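In Praise of Folding on the Bed

By Marit Engström
Monday, November 29, 2021

I have lived in four apartments and one house, and in every single one of them I have folded the laundry on the bed. I never thought of this as a position a person could hold. Then in May I mentioned it at dinner with friends and found out that it is, and that I was alone in holding it. Sixten Lindqvist folds standing up at the kitchen counter. Wenche Wallin has a proper table for it in her basement, with a shelf underneath for the hangers, and she looked at me as if I'd said I wash my dishes in the tub.

Well, I've had half a year to think about it, and I love the bed more than ever! So I want to make the case properly, because I think a lot of people do it with a bit of guilt, as though the bed were what you settle for until you get a laundry room. I wouldn't trade. If somebody gave me Wenche's basement tomorrow I would carry the basket right past that nice table and up two flights of stairs.

The biggest table in the house

Start with size. My kitchen table seats four if one of them is a child. My bed is a double, and it's larger than any other flat thing I own, and nobody has left mail on it. You can lay a duvet cover across it lengthwise. You can lay out a wool coat with both arms stretched wide. You can have shirts going at one end and a mountain of socks waiting at the other and still have room in the middle for the thing you're working on.

It's also at a height that suits me. I can stand at the foot, or kneel on the rug, or (my favorite, on Sunday nights) climb right up and sit cross-legged with the pile in front of me. Try that on a kitchen counter.

And then the surface itself! A counter is slippery. You put a sweater down, smooth the front, and the entire thing skates away from you with one sleeve hanging off the side. A mattress has some give and a sheet has some grip, and between the two of them clothes stay where you put them. You can press down with your forearm on a folded pair of jeans and they sink a little and hold. I find this enormously satisfying and I'm not embarrassed about it.

Bulky black things

If you want to know whether a folding surface is any good, don't try it with a T-shirt. A T-shirt will fold anywhere. I fold T-shirts on my knee on the train. Try it with something big and soft and black, a fleece or a fuzzy knit, the kind of thing you live in from October on.

Those are hard for two reasons. One, they have no edges. A cotton shirt tells you where its side seams are, and a big soft pullover just lies there like a sleeping dog. Two, it's black, so every fold disappears into every other fold. You pick up what you think is a cuff and you've got a handful of hem. I once folded a black cardigan of mine three times over before I noticed that one arm was still inside out.

A bed handles this better than anything, and a light-colored bed is best of all. Put black clothes on a pale sheet and you can see the outline at once, even when the inside of the heap is a complete mystery. And if the sheet has a pattern on it, better still. I'm thinking of a pale one with small red cherries on green stems, the sort of print that some people buy for a child's room and I would happily have in mine. You see cherries, cherries, cherries, and then a clean black border, and you know exactly where to take hold.

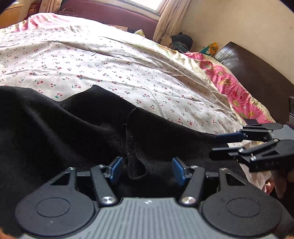
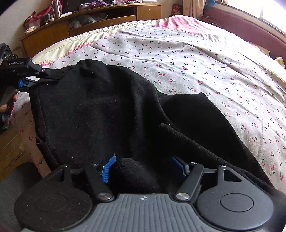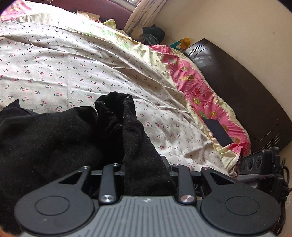

Take hold of the edge first

Everybody's instinct with a crumpled fleece is to go for the middle, where there's the most of it. I did it for years. You get a fat fold in your hand, you lift, and what comes up is a tent with the sleeves still lost inside it.

Go for the edges. Find a corner at the top, get a second point somewhere well away from it, and draw the two apart. Don't yank. The heap opens up by itself if you let the sheet hold the rest of it still, and out come the sleeves. If you have a second person to hand, let them take the far side, and it goes twice as fast and is much better company. Genivaldo Marinho and I have been doing it that way since we moved in together, him at the window side and me by the door, and I honestly believe we've had more good conversations over laundry than over dinner.

Once it's flat, I do it face down, sleeves straight in across the back, sides to the middle, and then in half from the bottom. For the really thick ones I stop there. I know there are people who fold a fleece into thirds so it can stand up in a drawer like a file. I've tried it, and what I got was a drawer that wouldn't close. Thick clothes want to be folded fewer times and laid in a stack. Let them be big.

Now about the lint, which is Sixten's great argument. Black fabric picks up every pale speck in the room, he says, so why on earth would you put it down on bedding? My answer is that it will pick up specks wherever you put it. Go and look at any black fleece on its hook in the hall. The specks are there already! The difference is that on a bed, in decent light, laid out flat, you see them, and you can go over the whole back in one pass with a roller before you fold it. On the hook you find them when you're already at work and under those awful lamps.

(I use the cheap sticky rollers. Marit Midtbø, who gets mixed up with me constantly because we have the same first name and work on the same floor, swears by a slightly damp rubber glove. I've tried the glove and it's good. It's just not good enough to make me go looking for a rubber glove.)

You cannot go to bed until you're done

My favorite argument, and the one that finally made Wenche laugh, is that a bed has a closing time.

A laundry table doesn't. A laundry table will hold your clean clothes until spring. I have seen it happen, and in very tidy homes too. The basket goes on the table, the next basket goes beside it, you start pulling out socks as you need them, and before long the table isn't a place for folding anymore, it's a second dresser with no drawers.

Pile it all on the bed at four in the afternoon and you've made a promise. Sometime before you sleep, you're going to deal with it. Yes, I know about the chair. I've used the chair. Everyone who folds on the bed has at some point, late at night, scooped up the lot in both arms and dropped it on the chair. I'd guess I do that one time in ten, and the other nine I come out with an empty bed and full drawers, and I'll take those odds over any basement.

It helps that everything is already where it's going. The dresser is right there in the room. I fold a stack, turn around, and put it in. Wenche folds beautifully, much better than I do, and then she has to carry it all upstairs against her chest with her chin on top, and by the second landing it needs folding again.

Some pleasures that aren't really arguments

I also just like being in the bedroom in daylight. Most of us only see it half asleep. When you stand over the bed with a basket of laundry you notice the room: that the quilt has gone soft at the edge, that the things on top of the dresser have multiplied again, that you own a book you forgot you were reading. I like an old quilt pushed down to the foot of the bed while I work, with all its flowers and frills, getting in the way a little. I like a bed that looks as if somebody lives in it.

A friend in Plerham told me she pulls the quilt all the way off and puts down a clean towel before she starts. That's very sensible and I've never once done it. If the sheet is clean enough for me to sleep on, it's clean enough for my sweater. And if the sheet isn't clean, well, then it belongs in the washer with the next load, and I've learned something.

And I like the fabrics. You don't get to feel your clothes much when you're wearing them, you stop noticing after a minute or so. Folding is when I find out that a fleece has gone thin at the elbows, or that the expensive one has pilled and the cheap one hasn't. I mended two cuffs this fall only because I'd had them flat in front of me in good light.

What I'd change

I'm not blind to the drawbacks. A low bed is murder on the back, and if yours is low you should sit down to it and not bend. A bed pushed into a corner is awkward too, as you can only get at it from one side, and anything that slides down by the wall is gone until you next move the furniture. Cats are a problem, especially with anything black, and I've got no solution to offer there apart from a closed door.

Sheets are the one thing I've given up folding on the bed alone. A fitted sheet on a bed simply tries to become the sheet on the bed. For those I call Genivaldo in from the kitchen, and we do it standing up, corner to corner, walking toward each other across the rug.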